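Ticket: policy stalls above item, gripper never closes (produce-to-basket, head cam)
Opened by: Gemma Gatti
Project: Cestetti / sorting
Status: Resolved, one item open

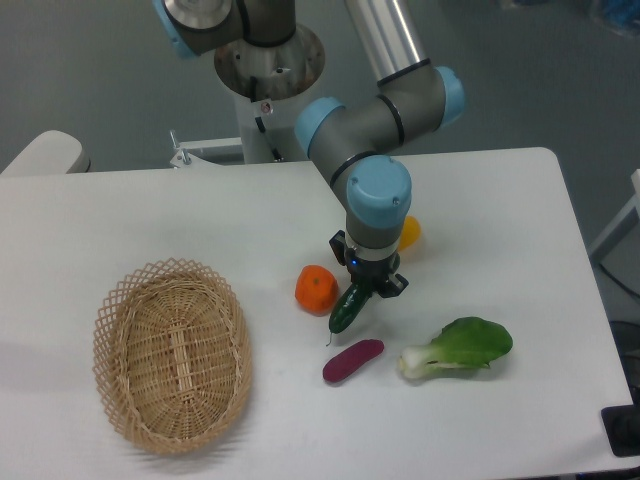
Head cam, gripper over the cucumber, basket still empty.

Gemma Gatti, 9:10
Arm goes to the item fine, gets over it, then hovers. Sometimes closes after a long wait, mostly times out. Same checkpoint was OK before we switched to the longer action chunks. Long items worst. Tangerine mostly fine. No faults on the controller, no e-stop, logs clean as far as I can see.

Need this sorted before the June comparison or we have no baseline for the chunk length result.

Norbert Ševčík, 9:25
Which chunk length? And is it blending the chunks or running each one to the end?

Gemma Gatti, 9:31
90 steps, blended. Old one was 14, no blending. Everything else in the config is the same, I diffed it twice.

Norbert Ševčík, 9:40
OK so two things changed, not one. Please run 90 with blending off, same start layout. Don't touch the basket.

Gemma Gatti, 10:55
Done. 90, blending off: closes every time but often in the wrong spot, lands past the thick part of the cucumber and it rolls out. Doesn't hover though. So the hover is from blending.

Raffaele Piras, 11:02
Makes sense to me. Gripper command gets averaged with the rest of the action vector. Old chunks say open, new chunk says close, you get something in the middle and the driver thresholds it to open. Then the next prediction sees an open gripper over the item and starts the wait again.

Gemma Gatti, 11:06
Is the gripper dim really in the average? I thought it was split out.

Raffaele Piras, 11:20
Was split out in the Ronside branch. Never got merged. Checked main, all dims go through the same weights. My fault, I said in the last review it was in.

Ryota Okabe, 11:34
Before anybody changes code, can I get the raw gripper predictions plotted next to the command actually sent. One stalled episode, one good one. I want to see it before we put it in the writeup.

Gemma Gatti, 12:15
Plots in the Eltik folder, under stall_check. Raw prediction flips to close clean, one step. Sent command ramps slow and sits just under threshold. On the good episode (tangerine) it gets over the line becuase the wrist settles sooner and the chunks agree.

Ryota Okabe, 12:22
Good, that's clear. Go ahead.

Raffaele Piras, 13:50
Patch up. Gripper dim now takes the newest chunk only, joints still blended. Flag is gripper_latest, default off so old runs still reproduce. Gemma please restart the inference server not just the client, it caches the config.

Gemma Gatti, 14:05
Restarted. First try still hovered, then saw I had the flag in the training config and not the rollout one. Moved it. Running now.

Gemma Gatti, 16:40
Hover gone. 148 rollouts, no timeouts at the item. 4 drops, all on the bok choy, gripped too far out on the leaves and lost it on the way over. Different problem, dont think it belongs here.

Norbert Ševčík, 16:48
Agree, separate ticket. Did you keep the layouts matched with the old 14-step runs?

Gemma Gatti, 16:52
Same layout list, same order. Lighting no, blinds were up for some of it. Noted in the run sheet.

Ettore Serra, 17:10
Question from the writeup side. The table in the draft has long chunks losing to short chunks on success. Were those numbers from before the patch?

Gemma Gatti, 17:13
Yes. All of the 90 column.

Ettore Serra, 17:15
Then that column has to come out. Right now the text blames chunk length for stalls that came from the averaging.

Ryota Okabe, 17:28
Take it out. Rerun short, long, long with blending, long with blending and the flag. Four rows. Put the stall in as its own paragraph with Gemma's plot, other people using blended chunks with an open/close gripper will hit the same thing. Also report time from arrival over item to close, success alone hides it.

Ettore Serra, 17:33
Will do. Draft text stays frozen until the reruns are in.

Raffaele Piras, 17:41
Merging to main. Left the Colombo cell on the old build for now, they are mid collection.

Norbert Ševčík, 17:50
Closing the stall. Open item: reruns, owner Gemma. Bok choy drops get a new ticket, assign to me.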